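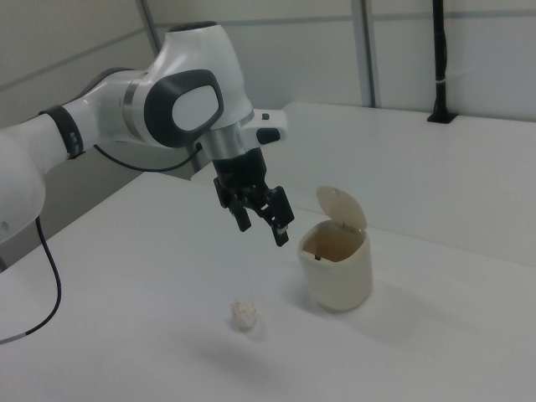 Small tabletop wastebasket: how to stop the lid flap from drooping

Posted in Desk and Storage by Grumholm, August

I have a small cream-colored bin for the tabletop, the kind with a flap at the top and a catch to hold it shut. The flap closes, holds for a few minutes, then lets go and tips forward. It takes pencil shavings, tape ends and label backing, nothing heavy. I have wiped the catch with a dry cloth and it made no difference. Is this a worn catch or a hinge problem, and can either be fixed without buying another bin?

Vuden
Usually the catch. Open the flap fully and look at both halves of it in good light. Dust and adhesive from label backing build up on the contact faces, and a dry cloth will not remove adhesive. Use a cotton swab with a little rubbing alcohol, after testing it on the underside of the bin, and let it dry before closing.
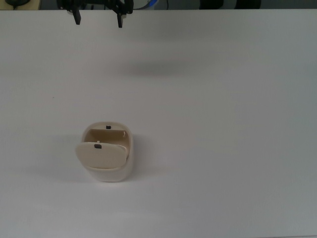 If the catch is clean and still releases, check alignment. Close the flap slowly and watch whether the two small tabs meet squarely. On mine they were off by less than the thickness of a business card, which was enough. I put a strip of thin felt on the low side of the hinge. It has held for 7 months.

Also check that nothing is sitting under the flap. A folded piece of backing paper pushes it up from below and looks exactly like a bad catch.

152clips
just leave it open, its a trash can

Voß
Agree with Vuden on cleaning first. For the hinge, hold the flap halfway and move it side to side. A little play is normal. If it rocks noticeably, the pin or its socket is worn and felt will only help for a while. Do not glue the pin. If the edges of the socket are rough, smooth them with 200 grit paper, a few light strokes only. 100 grit takes off too much. Empty the bin before you start, or the sanding dust ends up stuck to the tape inside.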